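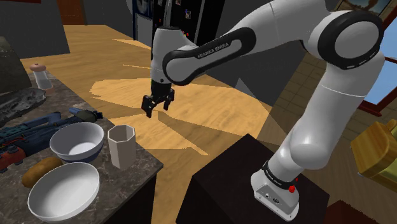 Manee Phuthong bakes 300 flatbreads before sunrise every Thursday, and she still gets excited about each batch! "You hear them puff up," she says, "and I run over like a kid."

She learned from Tsehay Tufa, who ran the ovens at Bunnag for nine years and taught her to judge dough by touch. "Tsehay threw out my first four batches," Manee says, laughing. "She was right, too."

Next up is a sour rye (three days from start to finish), due on the shelf in October. "I can't wait to cut into that one."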